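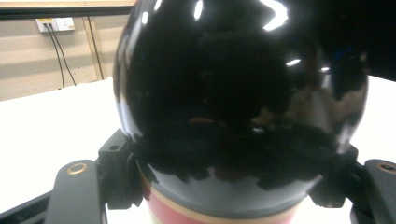

Attachment 1: black domed top, red band on the body

Ticket 1110
Product: Prulano container, black domed top
Opened: August 13, 2022
Status: waiting for customer

Reported problem
The top will not come off. I bought two of these from Flastau in February. The other one opens without any trouble. This one turns a little to the left and then stops. The dome is so shiny that my hand slips on it, even when dry. I have tried a rubber glove and a tea towel. I don't want to use pliers on the gloss.

Reply 1 – Prulano support
Thank you for the picture. Please stand the container upright and hold a cloth wrung out in warm water against the rim for 7 minutes. Keep the water off the red band, as the colour can lift. Then press down on the dome and turn left.

Customer update
Did this twice. It moved a bit further the second time but still won't lift. There is something gritty in the thread – I can hear it when I turn it.

Reply 2 – Prulano support
Grit in the thread is covered. Please don't force it any further. Send us the order number and tell us whether you would like a new top (part 104) or the whole container replaced.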